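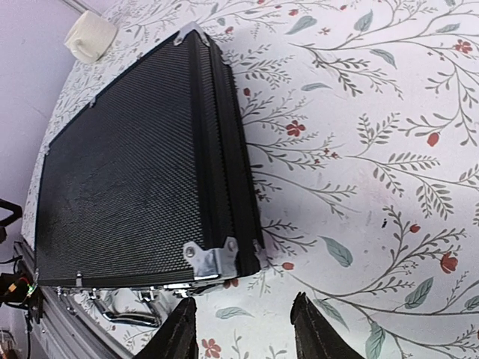

*Black hard-shell case with metal corners, on a printed tablecloth.*

# Visit report: Semple case works, Prultmont

The Semple works occupies a former dye house on the river side of Prultmont. It makes hard cases for musical instruments, survey equipment and sample kits. Members of our packaging study group went in July at the invitation of Ailsa Innes, the production manager. Raili Rautiainen took the notes on the press shop and I took the rest. The tour started at 9:30 and finished a little after noon.

## Panel stock

Panels arrive as flat sheet on pallets and are stored horizontally for 4 days before cutting. Innes said that sheet cut straight off the truck in winter had moved after trimming, enough to leave a visible gap at the lid. The store is heated but has no humidity control. A chart recorder by the door logs both values, and the charts go into the batch file.

Two kinds of sheet are in regular use. The plain grade goes into shipping cases, where the outer face is expected to scuff. The textured grade costs more and is sold mainly on looks. A textured face hides fine scratches well but holds finger grease in the recesses, and the works wipes each panel with a mild detergent before packing. Solvent wipes were tried and dropped after they left dull patches.

## Press shop

Curved parts are formed on a heated press bought secondhand from Hidier. The cycle has four stages: load, soak, close and cool. Cooling takes the longest. The operator, Gavin Jardine, showed us the difference between a part released on time and one released early. The early part had sprung open by 7 mm across the mouth. It can be clamped flat in assembly, but the rivets then carry a permanent load and the lid starts to bind.

Raili asked whether the tool could be cut with an allowance for springback. Jardine said that it already is, and that the allowance holds only if the cooling time holds. The press has no interlock on this step. A timer sounds and the operator decides.

## Edges and corners

This was the most useful part of the visit for our group. A case dropped on a flat side spreads the load over a large area. A case dropped on a corner puts the same energy into a very small one, and the panel joint opens before the panel itself fails. The works fits pressed steel corners with three rivets each on most models. Cheaper models have two.

The rivet holes are punched through corner and panel together, so a misplaced corner cannot be corrected without scrapping the panel. Innes keeps a bin of these rejects by the bench. Most of those we picked up were off by less than the width of the rivet head. She would prefer a drilled hole with a locating jig but has not been able to justify the extra minute per case.

Plating is done off site. The finish is checked by eye under a lamp, against a board of accepted and refused samples. The board was last revised two years ago, and several of the refused samples have tarnished to the point where they are no longer much use as a reference.

## Test room

The test room holds a drop rig, a hinge cycler and a spray cabinet. The cabinet was out of service during our visit.

- **Hinge cycler:** opens and closes a lid 1000 times, then the latch force is measured again. We saw the last part of a run. The latch was still within limits, and one hinge pin had started to walk out.
- **Drop rig:** releases a loaded case onto a steel plate at a set angle. The ballast is a sealed bag of sand weighing 62 lb for the largest model.
- **Latch gauge:** a hand-held spring gauge. Readings from different operators do not agree well, and a motorized unit from Pultel is on order.

The drop heights are the company's own and do not follow a published method. Isla Carnegie, from our side, pointed out that this makes the results hard to compare with other suppliers. Innes agreed, and said that customers who want a standard test pay for it at an outside lab.

## Lining and packing

Foam is cut on a single table with a hot wire. Offcuts are bagged and collected by a carpet underlay firm. The adhesive is water based and needs an overnight cure with the lid open, so racks of open cases take up most of the floor at the east end. Tincuța Tănase runs this section and has asked for a second rack level. Headroom under the old line shafting is the difficulty.

## Points to follow up

1. Innes will send the springback figures for the two sheet grades.
2. Raili to ask Jardine for a sample of an early-release part.
3. Carnegie to find out which outside lab does the corner drop, and at what price.
4. A return visit once the spray cabinet is running again. Parking is at the rear gate only; the front yard is kept clear for deliveries.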